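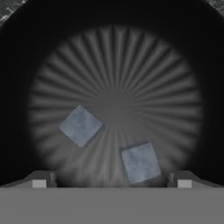 September 10, 2024 - Drisevton bench, sim side

Goal for this session: get the Dreltamo arm picking cubes out of the bowl in sim before going back to the real one in the shared shop. The flat-table picks have been fine since July. The bowl is the problem.

Setup: wrist view, two cubes, dark fluted bowl on the marble surface. Physics step left at 2 ms. Ran 100 episodes with cube position and yaw randomized, same seed list as the table runs.

Result: 19 misses. Sorted them by hand.

- Most are yaw errors. A cube sitting near 45 degrees gives the estimator two equally good answers, and it flips between them on approach. Fingers close on corners and the cube spins out.
- 8 are finger contact with the bowl wall. The planner still treats the bowl as a flat disk. Need the real profile in the collision model.
- The rest are bad segmentation. Cube color is slate blue-gray and the bowl is gray, so the mask leaks into the flutes, worst in the lower half where the ribs wash out.

Tried:

1. Yaw lock. Once the gripper is inside the approach cone, keep the last yaw and ignore new ones. Stops the flipping. Does nothing if the first answer is poor.
2. Wider pre-grasp opening. Helps with corners, makes the wall contacts worse. Reverted.
3. Ejigu mask filter at default threshold. Cleaner edges on the cube faces, but it drops the narrow side face when a cube is tilted. Left it on for now.

Bowl mesh is the Brarna export. The collision hull it ships with is convex, so the hollow is filled in and cubes float at rim height. Replaced it with a decomposed hull. Load time is nearly double, acceptable.

To do:

- bowl profile into the planner
- rerun the same seeds with yaw lock only, filter off
- check finger pad friction against the printed pads on the real gripper; the sim value was copied from the old config
- lighter bowl material as a comparison, to separate the mask problem from the yaw problem

Config is saved in the bowl branch. Don't merge, the convex hull path is still hardcoded in the loader.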